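Section 4: Loading the racks

Read this section before the first wash. The Berkell has two racks and a cutlery tray. All three slide out on rails and lock with a light push.

Before you load

1. Scrape off bones, peel, labels and toothpicks. There is no need to rinse.
2. Pull the lower rack out until it stops.
3. Turn both spray arms by hand. They should spin freely.
4. Check that the filter is seated. The arrow on the filter cap must line up with the arrow on the tub floor. See Section 7 if it does not.

CAUTION: Do not run the dishwasher without the filter. Food scraps can reach the pump and block it.

Lower rack

1. Put pots and large bowls at the sides, face down.
2. Stand plates between the tines, facing the center. Leave one slot free between deep plates.
3. Keep tall trays and cutting boards away from the door. They can stop the detergent flap from opening.

Note: The rear tines fold flat. Squeeze the gray clip and lower the row toward you. Fold them back up before loading plates.

Upper rack

1. Load cups and glasses upside down, at a slight tilt, so that water drains off the base.
2. Lean stemware against the rubber rail. Do not let glasses touch each other.
3. To raise or lower the rack, empty it first, then lift both side levers together. The rack must be level before you push it in.

CAUTION: Plastic items must be marked dishwasher safe. Place them in the upper rack only.

Unloading

1. Wait until the end tone sounds, then open the door partway and leave it for 24 minutes. Dishes are easier to handle once they have cooled.
2. Empty the lower rack first. Water left on top of upturned cups can drip onto the plates underneath.
3. Hold plates by the rim. Check the face and the foot ring for residue before you put them away.
4. Set cups down on a flat, dry surface — a tray or a covered table will do.

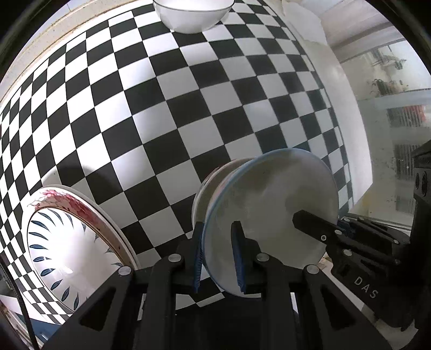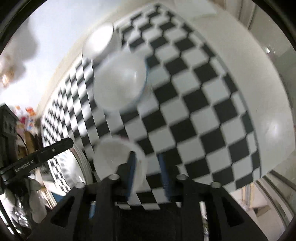 5. If you find a white film, the salt level is low or the water hardness setting is wrong. Go to Section 6. If you find grit, clean the filter.
6. Wipe the door seal with a damp cloth and leave the door ajar.

Note: Glaze on older china can dull over time. Use program 2 for these pieces, with the temperature set no higher than the delicate mark. Hand-painted or gilded china should be washed by hand.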